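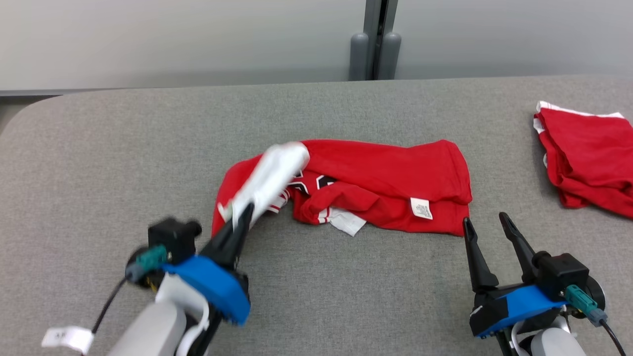

I have now sat through three panels on the future of the matchday, and at all three a man in very clean sneakers has told me that the fan is a journey. I have been a fan for most of my life. I took a bus.

The latest of these was in Hasbridge, in a conference hotel whose bar closed before the last session did. The crowd was the usual mix: people who sell software to clubs, people who buy software for clubs, and a few of us who write about both and are there for the lunch. The word of the day was "engagement." I heard it so often that I started to picture a wedding.

The star turn was a loyalty app from a company called Oosthuizen, which has been running at Studthorpe since July. You open it at the ground and it gives you points. You get points for arriving early, for buying a pie, for rating the pie, and for predicting the first corner. Collect 1,000 points and you can trade them for a discount on a replica jersey, provided it is last season's and you are a size few adults are.

Studthorpe, I should say, plays in front of crowds that would fit comfortably in a school gym. The slide said 1,137 people had downloaded the app, and the room made an impressed sort of noise. Then Suqin Liao, who runs the ticket office at Grurnberg and had been put on the panel to speak for smaller clubs, leaned into her microphone and asked how many had opened it a second time. There was some looking at laptops. The answer was almost 200.

I don't want to be unfair about this. Two hundred people is a lot of people if they are standing behind you at the turnstile. And I am not against data. The scouts should have it, the physios should have it, and whoever orders the pies should certainly have it, given what happens at Studthorpe every time there's a decent cup draw. What bothers me is the idea that a supporter is a customer who hasn't been properly measured yet.

Liao told us what Grurnberg did with its own small pot of innovation money. They moved the Saturday kickoff for their youth and women's games so that the last bus home was still running when the final whistle went. They put a second person on the gate. They called up the season ticket holders who hadn't renewed, 11 of them, and asked why. Four had moved away and one had died, and his daughter took over the seat. Two were upset about the parking. The rest said they'd forgotten and would somebody please send them the form.

You can't license that to other clubs, I suppose. No investor is going to hear about a phone call and reach for his checkbook. During the questions a young man asked whether the calls could be automated, and he got a warmer hand than she did.

My own view, for what it's worth, is that most clubs already know what their fans want, having been told it loudly from the stands every other week for decades. They want to get in without a fuss, see something decent, complain about it, and get home. They'd like the bathrooms fixed. They would like the jersey to stay the same for two years running so the kids don't need a new one each fall. None of that needs a dashboard, though I'm sure someone is building one, and I expect I'll be shown it in the spring.

I did download the app, by the way. I wanted to be able to say I'd tried it. It asked for my location, my birthday, and my favorite goal celebration, then sent me a message at six the next morning to say that I was missing out. I had been asleep. I have 20 points, and as far as I can tell they run out at the end of the season.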